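From: Yayra Kyei
To: parents-forum list
Subject: Re: Transfer lottery for sixth grade, and the bus question

Amerley Owusu wrote:

> Hi everyone. We got the letter saying the transfer window opens in
> February and I have to say I read it twice and still don't know what
> it wants from me. Do I rank both middle schools or only the one we'd
> be leaving for? If we get a seat and turn it down, do we lose our
> place at Pedora? And does anyone know if the bus comes with it? My
> daughter is fine with either school but I can't be in two places at
> 7:40 in the morning. Thank you for any help, even partial!
>
> Amerley O.

Dear Amerley (and everyone else who wrote to me off list, I promise I'm getting to you),

First of all, welcome to the strange little club of people who have read that letter twice. I read it four times last year, once out loud to my mother over the phone, and she said it sounded like the instructions for a sewing machine she once owned and gave away. So please don't feel bad. We did the whole thing with my son for sixth grade and he's now happily settled at Itano, and I kept all my papers in a folder, so let me go through what I can.

On the ranking. You only list the schools you would be transferring to. Your zoned school, which for you is Pedora Middle, is already yours and doesn't go on the form at all. Last year several families wrote it in as their second choice thinking they were protecting themselves, and the office had to call each of them to sort it out. If you want Itano and only Itano, you put Itano on the first line and leave the second one blank. The online form will complain in red letters when you leave it blank, but it does let you go on to the next page.

On turning down a seat. No, you don't lose Pedora. I asked this very question in person, at the counter, and the woman there was very patient with me. What you do lose is your lottery number, so if you change your mind back in the summer you go to the bottom of the waiting list with the people who applied late. My son's number was 884, which looked like a disaster when it came in the mail, and I'm afraid I was rather gloomy at dinner that night. But the numbers are shared across all grades and all schools in the district, so a big number tells you very little. For sixth grade at Itano there were 55 seats open to transfers, and we were offered one in the first round.
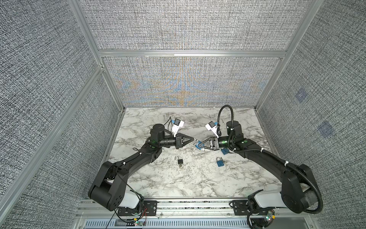 Now, the bus. I wish I had better news on this one. The transfer does not come with a bus, at least not the door-to-corner kind our kids have had in elementary school. There is a shuttle that leaves from the Rezaei Street stop at ten past seven, and transfer students may ride it if there is room once the zoned students are counted. You ask for it on a separate yellow form that is not in the packet. (Why it's not in the packet is a question I have raised, and Terence Hartley raised it before me, and I believe someone before him.) You can pick one up at either middle school office, and you want to hand it in the same day you accept the seat. We waited a week and ended up driving until October.

If the shuttle doesn't work out, do talk to Ji-hoon Gil. He drives in from your side of town and was putting together a carpool for next fall, and the last I heard he had two spots left on the morning run. Afternoons are harder for him, but there is the homework room at Itano until five, which is free and which my son likes more than he'll admit – I think it's mainly the snacks.

A few other things, while I have the folder open in front of me. You need two proofs of address and they want them recent, so don't send the lease by itself. A phone bill was fine for us but a friend had one refused because it was in her husband's name only. If your daughter has any kind of learning plan, send a copy with the application even though the form says it will be forwarded. Ours was forwarded in the sense that it turned up in November.

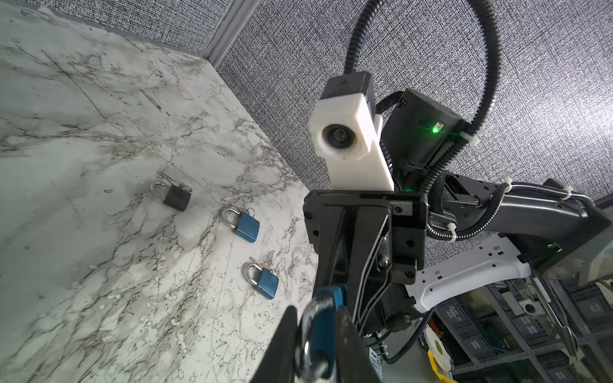

Amerley Ametepe asked me whether visiting day counts for anything in the lottery, and no, it doesn't, but I would go anyway. You have 20 minutes in each of three classrooms and then the principal takes questions in the library. We went to both schools and I'm so glad we did, because I had more or less written Pedora off on hearsay and it was lovely, with a music teacher I would have followed anywhere. If we hadn't already had cousins at Itano I think we'd have stayed put. So if your daughter really is fine with either, and the mornings are what worry you, there's no shame at all in letting the bus decide it!

One correction to what I told the group at pickup: siblings do get priority, but only if the older child will still be enrolled in the fall. An eighth grader about to leave doesn't help you. I had that wrong, and I'm sorry to the family I got excited.

I also have the sign-in details for the Jurnutell parent account written out step by step, with the part where it asks for the student number twice. I'm happy to send that to anyone who wants it, just write to me directly so we don't fill up the list. And if you'd like company at the counter when you hand in the papers, I'm usually free before ten and it's a nice walk from the library.

Warmly,
Yayra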